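Reading time: 3 minutes

Clotumow opens its doors for a second season of table afternoons

3 Mar 2024

The table afternoons at Clotumow are back, and judging by the number of coats piled up by the door at the first one, they have been missed. The old seed merchant's premises on the corner of Plullamport Road have had a good airing over the winter and a fresh lick of paint in the back room, and they are once again home to what Dalia Helmy likes to call "an afternoon of looking properly at small things".

For anyone who didn't make it along last year, the idea is an easy one. People bring in an everyday object from home, something from the kitchen drawer or the bathroom shelf or the bottom of a toy box, and put it on one of the tables. Then everybody wanders about with a cup of tea, picks things up, guesses what they might be for and has a good natter. There is no prize and there never has been, although a few of the younger visitors have asked (more than once) whether there might be one.

Dalia started the afternoons after clearing out her aunt's house in Dirmont, where she found herself sitting on the floor for most of February with a box of odds and ends she couldn't bring herself to give away. "I kept thinking, somebody once chose this," she told us. "Somebody stood in a shop and picked this one over the one beside it. I wanted to talk to people about that, and my family had heard quite enough from me by then."

Last season brought in 261 objects over 8 afternoons, all of them written down in a big green ledger that lives on the windowsill. Carla Nimri, who keeps it, has lovely handwriting and a firm view that every entry should be one line and no more. She has already had to start a new page for egg cups, which seem to breed in the cupboards of this town, and another for lids that have lost whatever they used to belong to.

The El-Sayed bakery next door is again sending round trays of its date biscuits, and we can report that they go very quickly indeed – do come early if you are fond of them.

Among the things on the tables this time was a cup with a smooth white dome sitting on top of it and something yellowish-amber showing through below. It had people bending down for a closer look and offering all sorts of ideas, from a pudding to a night light, and the talk went on well after the tea had run out.
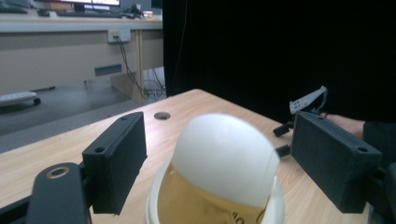

The white dome and its cup on one of the light wooden tables at Clotumow.

The afternoons have cost £420 to put on so far this year, most of it spent on heating and on mending the tables, and £227 of that has already come back through the collection tin. Dalia says she is very grateful, and that she would be just as grateful for a few more chairs if anyone has some going spare.

Entry is free and the tea is too. Bring one object, or two if you really can't decide between them, and pop your name on a slip of paper so that it goes home with the right person. Prams can be left in the side passage, and the door on Plullamport Road is the one with the working bell.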